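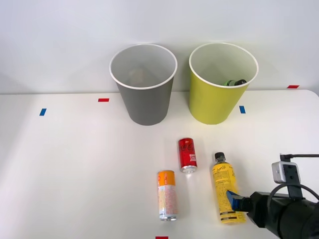 3주차 강의 노트: 분류 기준은 누가 정하나

지난주에 과제 걷으면서 보니까 다들 '분류'를 너무 쉽게 생각하고 있더라고요. 그래서 이번 주는 진도를 조금 늦추고, 정보조직론에서 제가 제일 좋아하는 부분을 길게 얘기해 보려고 합니다. 교재는 4장이고, 뒤쪽 표는 안 봐도 돼요(저도 잘 안 봅니다).

1. 통이 두 개면 질문은 하나

회색 컵 하나, 연두색 컵 하나가 나란히 있다고 해 봅시다. 어디에 넣을지 정하려면 질문이 딱 하나만 있으면 되죠. 이걸 이분 분류라고 합니다. 그런데 컵 색깔은 아무것도 알려 주지 않아요. 회색이 '보관'인지 '폐기'인지는 우리가 약속을 해야 생깁니다. 수업에서 '기호와 의미의 분리'라고 부르는 게 이거예요. 시험 답안에 "색으로 분류했다"라고만 쓰면 점수를 못 드려요. 무엇을 기준으로 나눴고 색은 그 기준의 어느 쪽을 가리키는지까지 써 주세요.

2. 상호배타성과 망라성

용어가 딱딱한데 내용은 간단합니다. 상호배타성은 한 항목이 두 칸에 동시에 들어가면 안 된다는 것, 망라성은 어느 칸에도 못 들어가는 항목이 있으면 안 된다는 것. 저는 대학원 때 Morberg라는 작은 기록관에서 일했는데, 거기 편지 218통을 '개인'과 '업무'로 나누라는 지시를 받았어요. 첫날 오전은 아주 신났습니다! 오후에 사장이 처남한테 보낸 편지가 나왔어요. 안부로 시작해서 석탄값 독촉으로 끝나는 편지요. 이런 애매한 편지가 29통이었고, 저는 그걸 따로 상자에 담아 '기타'라고 적었습니다.

당시 선배였던 Kheri Lema 선생님이 그 상자를 보고 한마디 하셨어요. "기타가 커지면 기준을 다시 봐야지." 저는 지금도 폴더 정리할 때마다 이 말이 생각나요.

3. 기준을 바꾸면 생기는 일

결국 '누가 썼나'로 기준을 바꿨더니 기타 상자가 거의 비었습니다. 대신 나중에 주제로 찾는 사람이 고생을 하게 됐죠. 분류를 하나 고르면 다른 검색 경로는 좁아져요. 그래서 색인이 따로 필요하고, 이 얘기는 5장에서 다시 나옵니다. 성격 급한 분들은 패싯 분류를 먼저 읽어 와도 좋아요. 한 항목에 작성자, 시기, 주제를 각각 붙여 놓고 필요할 때 조합하는 방식인데, 처음 배울 때 저는 왜 이걸 이제야 알았나 싶었어요.

참고로 수업에서 쓰는 연습용 목록 두 개(Corkance 목록, Havlíček 목록)는 기준이 서로 다릅니다. Corkance는 시기순, Havlíček은 작성자순이에요. 같은 자료를 두 목록에서 각각 찾아보면 어느 쪽에서 시간이 더 걸리는지 금방 느껴질 거예요.

4. 과제

집에 있는 물건이나 파일을 골라서 두 칸으로 나눠 보세요. 책, 영수증, 휴대폰 사진, 양념통, 뭐든 됩니다.

- 기준을 한 문장으로 쓰기 (200자 이내)
- 애매했던 항목을 적고, 어느 칸에 넣었는지와 그 이유 쓰기
- 다른 기준으로 한 번 더 나눈 뒤 자리가 바뀐 항목 표시하기

제출은 Cedent 게시판에 올려 주시고, 파일 이름에 학번 꼭 넣어 주세요. 작년에 '과제최종.hwp'가 너무 많아서 제가 그걸 분류하느라 저녁을 굶었어요... 마감은 다음 수업 시작 전까지입니다.

5. 다음 주 읽을거리

교재 5장 앞부분, 그리고 게시판에 올려 둔 색인 실습지. 실습지 둘째 장에 오타가 있는데 '저자명'이 '저지명'으로 되어 있으니 고쳐서 읽어 주세요.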